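May 5, 2020

I have spent most of this spring on the software for a job that takes a person four seconds: pick up a processor, put it in a computer, close the lever. The project is called Vetville. I didn't name it. My part is everything between the pixels and the joint commands, a phrase I used once in a meeting and have been held to ever since.

We're only on the "pick up" half for now. It has turned out to contain plenty of work. 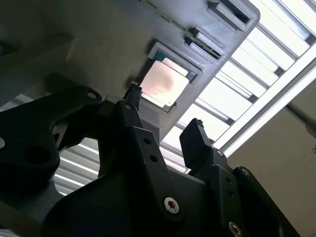
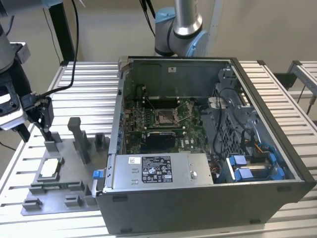
*First the wrist view of the chip in its pocket, then the whole cell with the PC opened up.*

Let me start with the wrist view, as it's where most of my hours have gone. If you have never tried to find a shiny object with a small camera, it goes like this. A processor's heat spreader is metal and flat, and whatever it happens to be facing, it reports back to you. The detector I wrote in the first week looked for a bright, roughly square blob. It found one. It also found a ceiling light, with great confidence, and wanted to go pick that up instead. I have a log line in which the chip is estimated to be two meters up in the air. The planner, to its credit, declined.

So the second version stopped caring about brightness and started caring about edges. Edges are better. The spreader has four of them, the green substrate has another four outside that, and the pocket has four more. You will notice that this is twelve edges and that all of them are more or less parallel. My code noticed this too, and picked a different four each frame. On the debug overlay the chip appeared to breathe.

What finally worked was boring. I fit the pocket first. The pocket belongs to the fixture, the fixture is gray plastic that doesn't glare much, and I have a model of it. Once I know where the pocket is, the chip can only be in a handful of poses: centered, shifted, or a bit rotated. That shrinks the search to something a grown adult can reason about. I score each candidate by comparing gradient directions along the expected outlines, throw out whatever is saturated, and take the best. If the best and the second best are too close, it says so and moves the wrist for another look.

That last bit took an afternoon and has helped more than everything I did in March. I would like those weeks back.

### The offset

Then there's calibration. I use the Buckley calibration package, as does everybody at Drunstead, because somebody set it up before any of us got there and it has a nice progress bar. It solves for where the camera sits relative to the gripper. You wave the arm at a board full of dots, it thinks for a while, it gives you six numbers.

My six numbers were wrong. They weren't wrong in a way that you could see on the screen. The reprojection error was lovely. I took a screenshot of it. But every grasp came in a hair to one side, always the same side as far as the wrist was concerned. When I rotated the wrist, the miss rotated with it, and I sat there rotating the wrist for a good part of a day as if it might change its mind.

The problem was in my code, naturally. Two modules each had an opinion about where the tool frame was. One had it at the flange plus the length of the fingers. The other had it at the same place but for an older set of fingers. The calibration was using one and the planner was using the other, and both were perfectly consistent with themselves. There's now a single file that holds the tool frame, and a test that fails if anybody types a second one. The test has failed 2 times so far. Both were me.

### Fingers don't fit everywhere

Planning is the part I thought would be hard, and parts of it are. Getting a two-finger gripper down to a chip means getting a fair amount of black hardware down there with it. There are brackets. The brackets stick out. In the collision model they started life as one generous box, which was safe and also meant that no grasp on the fixture was ever legal. The planner would try for its full time budget and come back with nothing, like a kid sent to look for the ketchup.

I swapped the box for a set of smaller convex pieces. Now it finds grasps, and the check runs slower, so I had to prune. The current recipe:

1. Generate grasp candidates from the fitted chip pose, both finger orientations, with small tilts.
2. Toss anything where a fingertip would hit the rim of the pocket.
3. Check the remaining ones against the full gripper model, cheapest pieces first.
4. Plan a straight approach for the survivors and keep the first that stays away from the joint limits.

Step 1 makes 676 candidates. I didn't choose that number because it means anything; it's 26 squared, and 26 was what was in the config file when it started working. I've been afraid to touch it.

Step 2 is the one that kills nearly all of them, and I had it in the wrong place for a long time. It used to be last. I'd be doing expensive full-arm checks on grasps that were doomed from the start by a few millimeters of plastic. Moving it up cut the planning time on the test set from 825 milliseconds to 44. I would love to claim this as insight. I moved it to make the log easier to read.

### Two arms, one PC

There are two arms in the cell, and my planner was written for one. I have handled this with all the elegance you'd expect. While one arm plans, the other is treated as furniture: a static obstacle, frozen at its current joint angles, with some padding. This works fine as long as the furniture stays put. We enforce that with a lock. The lock is called `furniture_lock` and I've been asked to rename it before August, when other people will have to read the code.

Doing it properly means planning for both at once, which doubles the number of joints and does something much worse than double to my evening. There's a Vonix library for this that a few folks on our team like. I tried it. It produced a beautiful coordinated motion in which both arms swept past each other with a finger's width to spare, and I turned it off and went for a walk. I'm sure it was mathematically fine. I'll go back to it when I have clearance margins I trust, or nerves.

Then there's the inside of the chassis. I've modeled the case as walls, a floor, a motherboard and a few blocks for the large stuff (power supply, graphics card, drive cage). Cables I have not modeled. Cables are where my modeling ends and my hoping begins. You can't give a cable a mesh, or you can, and by the time you've finished it has gone somewhere else. For now there's a keep-out volume over the places where cables tend to gather, and I drew it by hand, and it looks like a potato. I may let depth data fill it in later on. The potato is holding up well in simulation, where there are no cables.

The socket has a retention frame and a lever, and for the insert step both need to be open. So there's a state check before anything goes in: look at the socket, decide open or closed, decide empty or not. It's a tiny classifier and it was the easiest thing in the whole project. I mention it so you don't think I only complain.

### Stuff I'd do sooner next time

Record everything from day one, in one format. I have logs in three formats, and one of those is a spreadsheet.

Put the confidence number on the overlay in giant type. I kept staring at pretty green outlines and believing them. An outline looks equally sure of itself at any confidence.

Write the replay tool before the detector. Replay lets me run new code on old wrist frames without going near the robot, and at this point I run it all day from my couch. It's maybe 200 lines. I put it off for five weeks because it didn't feel like robotics.

And fewer parameters. The chip fitter has a config file that scrolls. Some of those settings cancel each other out, I'm fairly sure, and I've left a comment next to one that reads "do not lower" with no explanation. I wrote that comment. I lowered it last night to find out why, and the detector went back to the ceiling light.

Next up is insertion, for which I need force control, which I have been reading about in the way one reads about mountain climbing. The plan is to come down gently, feel for the socket, and stop pushing well before anything bends. My current implementation has the first and third parts. If you've tuned a compliant insertion on something with this many delicate contacts and lived to write it up, send me the link. I've already read the ones where the peg is a big aluminum cylinder and the hole has a chamfer you could park in.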